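3.2 Setup and upkeep of the hand station

All trials reported in Section 4 were run on one machine, a dual-purpose arm station that we call Jorno. It was put together in the Drerico workshop and moved to the Nidgate laboratory in June, where it stayed for the whole study. The setup matters for the results because most of the lost trial time came from the hand and its covering, and very little from the control software.

The arm ends in a hand with slender linkage-driven fingers. Each finger has a black knuckle housing at the palm, a metallic middle segment with pinned joints, and a dark pad at the tip. The palm and forearm are covered with black fabric. The fabric keeps lint and loose fibers away from the wiring and the palm boards, and it stops the cable bundle from catching on objects during a reach. It also brings problems of its own. If the sleeve rides up, it bunches near the palm and can press on the base of the outer finger. If it is pulled too tight, it adds drag to wrist rotation, which shows up as a higher motor current at the end of the travel.

We settled on a fixed routine for the sleeve. It is drawn on from the palm end, smoothed toward the metal joint at the far end of the forearm, and left with enough slack for a full turn in both directions. The arm is then moved slowly through its range while the current is logged. A sleeve that passes is left alone until the next scheduled inspection. Folds that remain after this check are accepted as long as they stay clear of the knuckle housings.

Before each block of trials the hand is brought to a rest pose over open floor, with the fingers hanging down and the tips clear of any surface. Figure 3 shows the pose. We chose it because gravity loads all the fingers in the same direction, so a slack linkage can be found by lifting each fingertip lightly and letting it go. It also keeps the pads out of contact while the zero reading is taken.
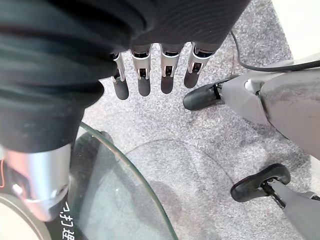

Figure 3. Robotic hand with the fingers pointing down above the carpet, seen from the wrist camera. The sleeved forearm is at left, and the gray legs with black foot pads are at right.

The zero reading is taken with the motors powered and the brakes off. The operator waits until the joint values have settled, stores them, and compares them with the values from the previous block. A difference of more than 3 encoder counts on any joint means that the finger is taken out of use and its pins are inspected. In most cases the cause was a retaining clip that had worked its way outward. The clip can be pushed back with a flat tool without removing the hand from the arm. When a pin itself was worn, the middle segment was replaced as a unit, and the joint was run in for 200 open-and-close cycles before the zero reading was repeated.

Fingertip pads were treated as consumable parts. They were wiped with a dry cloth between blocks and changed after 2,000 grasps, or earlier if the surface had become shiny. Our first pads, bought from Gaber, came in two hardness grades. We used the softer grade throughout – the harder one held up longer but let thin objects slip during the pilot runs.

Cable routing took several attempts. In the first layout the power and signal lines shared a single loop, and the hand dropped off the bus whenever the wrist turned quickly. Splitting the lines and adding strain relief at the elbow removed the fault. Floor cables are checked by eye before the arm is released, and any slack lying within reach of the fingers is moved by hand. The same check covers nearby furniture. Glass is a particular concern, as the depth sensor often returns no reading from it, so the rim of any glass surface is entered in the workspace map by hand as a keep-out line.

Wilma Crichton kept the maintenance log and carried out the scheduled inspections. The log lists 42 interventions over the study period. Sleeve adjustment was the most common entry, followed by pad changes and reseated clips. Trials that were under way when a fault was found were discarded and run again after the repair – they are not included in the totals given in Section 4. Unscheduled stops are listed separately in the appendix, with the joint affected and the time taken to return the station to service.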